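Der Mann, der den Kühlschrank nicht fragt

Gus Obi berät Haushalte beim Wegwerfen. Genauer: beim Nichtwegwerfen. Ein Gespräch über Joghurt, schlechtes Gewissen und die Frage, warum wir einem Stempel mehr glauben als unserer Nase.

Zum Einstieg serviert Gus Obi einen Naturjoghurt, der im Mai abgelaufen ist. Es ist inzwischen ein anderer Monat, welcher, möchte ich lieber nicht ausrechnen. Er löffelt vor, ich löffle nach. Schmeckt nach Joghurt. »Sehen Sie«, sagt er, »und jetzt warten Sie den ganzen Nachmittag darauf, dass Ihnen schlecht wird. Das ist der eigentliche Schaden, den so ein Datum anrichtet.«

Obis Büro liegt im ersten Stock über einem Schlüsseldienst in Jisterham, einem Ort, den man meist auf dem Weg woandershin durchquert. Von hier aus betreibt er Amura, eine Beratung für Privatküchen, die er allein gegründet hat und inzwischen zu zweit führt. Im Regal steht ein Ordner mit der Aufschrift »Senf«. Ich frage nach. »Den brauche ich öfter, als Sie denken«, sagt er und lässt es dabei.

Gelernt hat er Buchhalter. Elf Jahre lang prüfte er bei der Großküche Thibodeaux Rechnungen und fand es dabei zunehmend merkwürdig, dass die Entsorgung einen eigenen Posten hatte, der jedes Jahr wuchs, während der Speiseplan gleich blieb. »Ich habe gefragt, was wir da eigentlich wegfahren lassen. Die Antwort war: Essen. Ich habe gefragt, ob man das vorher nicht hätte essen können. Danach war ich in der Kantine nicht mehr so beliebt.«

Heute wiegt er Mülleimer. Wer Amura bucht, bekommt eine Küchenwaage und eine Liste und schreibt einen Monat lang auf, was in die Tonne geht. 326 solcher Listen hat Obi gesammelt, und er liest sie, wie andere Leute Krimis lesen, nämlich abends und mit dem Gefühl, den Täter ab Seite drei zu kennen. Meistens ist es der Salat.

»Salat wird in Deutschland nicht gekauft, um ihn zu essen«, sagt er. »Salat wird gekauft, um jemand zu sein, der Salat kauft.« In einem Haushalt mit vier Personen standen in derselben Woche drei Köpfe auf der Liste, alle ungeöffnet. Die Familie hatte stattdessen Nudeln gegessen und sich, wie die Mutter am Rand vermerkte, »sehr wohl dabei gefühlt«.

Den Rekord hält ein Ehepaar mit 728 Gramm Petersilie in einem Monat. Man muss sich das vorstellen. Ich habe es versucht und bin gescheitert. Obi hat den beiden geraten, entweder Tabouleh zu lernen oder sich einzugestehen, dass sie Petersilie nicht mögen. Sie entschieden sich für die zweite Möglichkeit. »Das war ein sehr bewegendes Telefonat.«

Beim Obst werde es philosophisch, findet er. Gehört der Apfel überhaupt in den Kühlschrank? Seine Großmutter hätte schon die Frage für eine Frechheit gehalten, sie hatte einen Keller. Wer heute in einer Neubauwohnung lebt, hat stattdessen ein Kellerabteil, in dem ein Fahrrad steht und zwanzig Grad herrschen. Also rein damit, sagt Obi, und zwar weg vom Gemüse. Äpfel geben Ethylen ab, ein Reifegas, das die Gurke daneben in kürzester Zeit zur Rentnerin macht. Pfirsiche dagegen erst draußen reifen lassen und dann kühlen, sonst bekommen sie diese mehlige Art, die einem den ganzen Sommer verleiden kann.
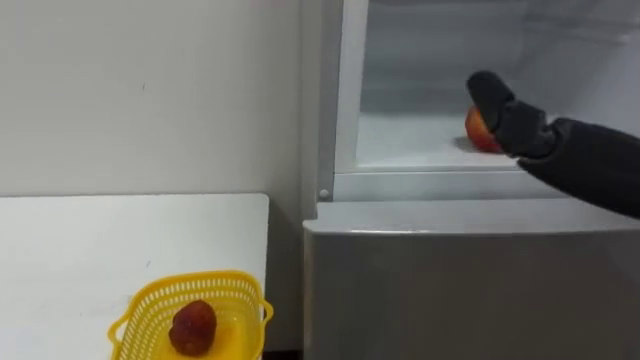 Thibodeaux sieht das anders. Auf eine Anfrage ließ die Großküche schriftlich mitteilen, man halte private Ratschläge zur Obstlagerung für gut gemeint, gebe aber zu bedenken, dass in einem Betrieb mit 645 Essen am Tag »die Nase kein dokumentierbares Prüfverfahren« sei. Obi liest sich den Satz zweimal durch und nickt anerkennend. »Das hat jemand mit Freude geschrieben«, sagt er. Und in der Sache hätten sie ja recht, eine Großküche müsse nachweisen, was sie tut. Er habe nur etwas dagegen, wenn sich die Dreizimmerwohnung benimmt wie eine Großküche.

Auf die Nase lässt er sonst nichts kommen. Mindesthaltbarkeit sei ein Versprechen des Herstellers, bis dahin schmecke es wie gedacht, danach fange das Abenteuer an, und das Abenteuer sei in der Regel langweilig. Anders liege der Fall beim Verbrauchsdatum auf Hackfleisch und frischem Geflügel. Da wird er streng. »Wenn jemand abgelaufenes Hack rettet, um die Welt zu retten, hat er am Ende beides nicht gerettet.«

Eine Zeit lang verkaufte Amura auch ein Produkt. Es hieß Lero und war ein Satz bunter Klammern, mit denen man Packungen nach Dringlichkeit markieren sollte: Rot für heute, Gelb für diese Woche, Grün für irgendwann. In der Praxis wurde alles rot. Die Kunden klammerten am Ende ihre Chipstüten damit zu, und die waren, räumt Obi ein, tatsächlich immer dringend. Ein Karton Restbestand steht noch unter seinem Schreibtisch. Ich bekomme zum Abschied eine Handvoll geschenkt, ohne dass ich darum gebeten hätte.

Ob er selbst noch etwas wegwirft? Er überlegt länger als bei jeder anderen Frage. Ein halbes Glas Pesto, sagt er schließlich, letzte Woche, da sei auch mit Optimismus nichts mehr zu machen gewesen. Er habe es gewogen und eingetragen. Dann habe er die Liste seiner Mitinhaberin gezeigt, die ihn seither mit »Pesto« anredet.

Was man denn nun konkret tun könne, will ich wissen, bevor er wieder ans Telefon muss. Obi zählt auf, während er den leeren Joghurtbecher ausspült: hungrig nicht einkaufen, das wisse ja jeder und tue keiner. Reste auf Augenhöhe, Marmelade nach unten, die laufe nicht weg. Einmal in der Woche nur kochen, was schon da ist, auch wenn dabei etwas entsteht, wofür es keinen Namen gibt. Bei ihm war das zuletzt Linsen mit Birne und einem Rest Feta. »Machen Sie das bloß nicht nach«, sagt er. Dann klingelt es, eine Kundin, es geht um Senf.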